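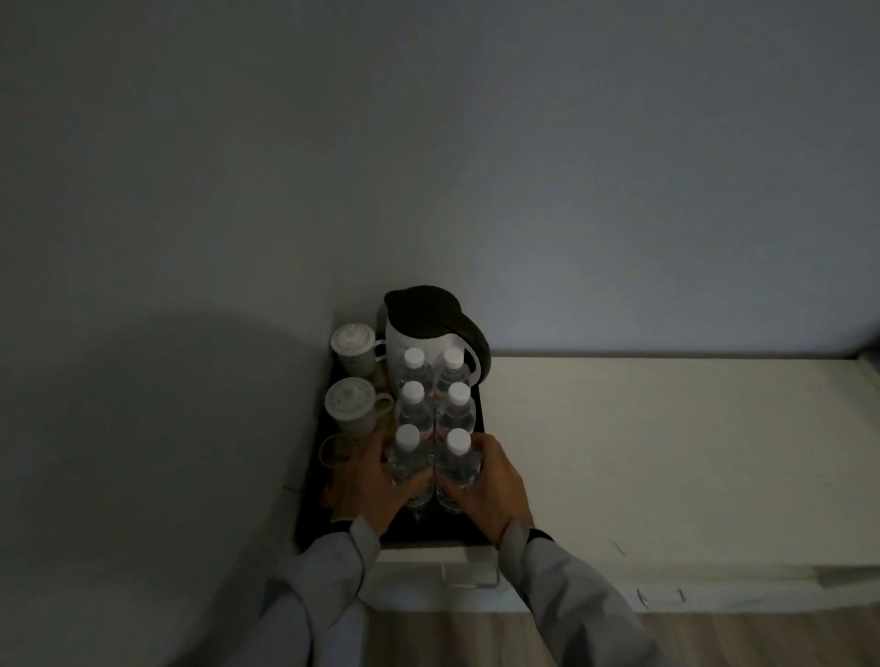 NILLDALE — The Nilldale Housing Association will offer free home-readiness visits to older renters beginning in June, under a one-year agreement with the home goods retailer Felska. The program, named Flores, will help residents set aside drinking water, medicines and copies of important papers before the summer storm season. Visits will make use of furniture residents already own, and a long white cabinet with a flat top and drawers, set against a plain wall, is the kind of storage the association has in mind. Enrollment is open to any renter aged 65 or older in the association's 909 apartments.

Search this site Search Go

"Our residents have told us that advice on paper is of limited use to them," said Consuelo Ticona, executive director of the association. "They asked for a person to come to the door, sit down with them and help get it done. We are pleased to be able to offer that service at no charge."

Each visit will last up to two hours. A trained visitor will review the resident's emergency contacts, check that exit routes are free of clutter and help choose a single storage place that can be reached without a step stool. Residents who take daily medicine will receive a printed card on which to list doses and pharmacy details. Family members and home aides are welcome to attend.

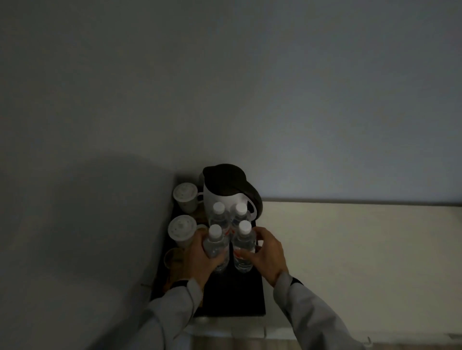
Residents will decide for themselves what is stored and where. Visitors will not move furniture, handle cash or open mail, and they will carry photo identification issued by the association. A second visit may be requested at any time during the program year.

The program was tested over the winter at Grolalville Court, the association's oldest building. Eight households took part. Their comments led to several changes, including larger type on the medicine card and an evening appointment at 6 p.m. for residents who work during the day.

"I have lived here through a good many power failures, and I always meant to get organized," said Fidelina Taipe, a resident of Grolalville Court who took part in the test. "My visitor was patient, and she wrote everything down for my daughter."
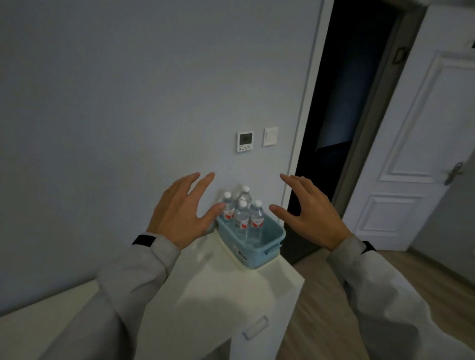 Felska will supply storage goods and printed materials for the first 300 visits. Leidy Escobar, the retailer's manager of community programs, said the company had agreed to keep the supplies simple and easy to replace. A light blue plastic basket on top of a cabinet, with four clear water bottles standing upright in it, shows the scale of a starter supply, to which residents may add over time. Escobar said larger containers would be available on request for households of two or more people.

"Small supplies that are within easy reach are more likely to be used and kept up to date," Escobar said. "We are glad to support the association in this work."

The association has appointed Rafia Ansari to coordinate the program. Ansari previously managed tenant services at Grolalville Court and will oversee the training of visitors, which begins next month. Scheduling will be handled by the tenant services office, and requests will be taken in the order received. Residents who use oxygen or other powered medical equipment will be given priority.

Renters may enroll at the front desk of any association building or by returning the form enclosed with their next rent statement. Forms are available in English, Spanish and Bengali.

About the Nilldale Housing Association
The Nilldale Housing Association is a nonprofit landlord providing affordable rental homes to families and older adults in Nilldale and nearby towns.

Media contact: Latifa Younis, Office of Communications, Nilldale Housing Association

Share 8 Comments 2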